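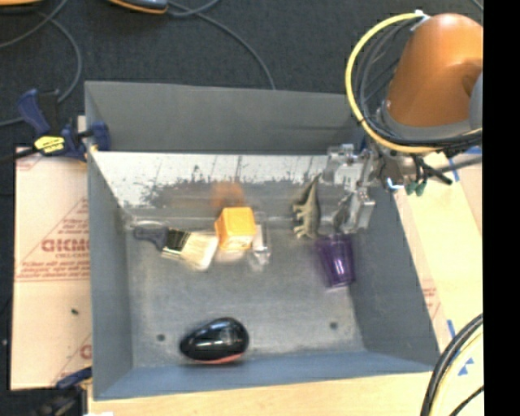

Search products
Enter keyword or item no.

Sellodus Open Sorting Bin, Gray

The Sellodus is a large, open-top bin for mixed small items. It suits workshops, classrooms, prop stores and returns counters, where a paintbrush, a plastic cup and a toy dinosaur can easily end up in the same place. The inside is one space with no dividers, so you can look in from above and pick out what you need.

Gray was chosen for the inside because most small goods show up well against it. Bright colors like yellow and orange are easy to spot. Clear plastic is harder to see on any surface, and if you handle a lot of it we suggest good light from the side.

The floor will scratch and scuff with daily use. This is normal surface wear and is not covered as a fault. Bins that have been in service for a while look cloudy in places, and shiny areas will throw back glare under strong overhead lights. If that bothers you, move the bin or the lamp a little.

Ordering
Item number: 770
Sold singly or in packs of 2
Color: gray only
Lids are not available for this model.

Trade orders of 1,000 bins or more are quoted separately. Please allow extra time for these — they are packed to order and leave from our Dahlgren warehouse.

Care
Empty the bin before cleaning. Wipe with a damp cloth and mild soap, then dry with a soft towel. Do not use steel wool or scouring powder. Paint is easiest to remove before it sets, so rinse brushes before you drop them in.

Goes with
Hosolero bench stand — holds one bin at working height. Sold separately, flat packed, hex key included.
Flukus label holders — stick-on, for paper labels. Press onto a clean outside wall and leave overnight before adding the label.

Returns
Unused bins can be sent back within the return period shown on your invoice. Please keep the outer carton. We can't take back bins that have been written on or drilled.

Contact us | Copyright Sellodus Storage | Back to top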